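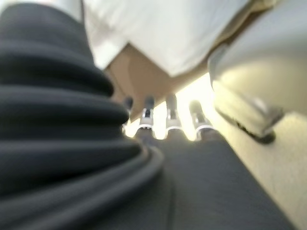
Week 5 of the student project and I finally have time to write some of this down. Short thread on the hand, the cloth task and what we changed.

The task is simple on paper. Pick up a piece of cloth by one corner, lift it, lay it back down flat. Our group is Zeyu Fu, Fengying Ding and me. Sotiris Vlachopoulos runs the class.

We have 2 lab slots a week. One goes to recording practice runs where a person drives the arm. The other goes to checking those runs and throwing out the bad ones.

We're up to 919 runs kept. Zeyu wrote the script that sorts them by length, which caught a lot of clips where the driver stopped to think and forgot to stop the recording. Most of those were mine.

The fingers are the hard part. Cloth folds under the tips, and from the wrist view you often can't tell if you have one layer or two. Fengying started closing the fingers slower near the table and her runs look better than ours. We're all doing it her way now.

Light is the other problem. With a bright background the fingers go dark and the gaps between them wash out. We tried fixing the exposure in software. Moving the lamp did more.

We named the project Eltadlow. It doesn't stand for anything. The group next to us is Urkon and they're stacking cups, which I'm told is also harder than it sounds.

Yiğit Şimşekoğlu from last year's class came by and told us to write down every change to the setup, even small ones like a new cloth or a shifted table. We had not been doing that. There's a shared sheet now – date, who drove, what moved.

Next up is training on the full set and then on half of it, to see how much the extra runs buy us. Xiaoqing Lü is lending us time on her machine for that.

Final demo is in July. Each group gets 2 tries in front of the class, no resets in between. I'll add to this thread when the first training run is done.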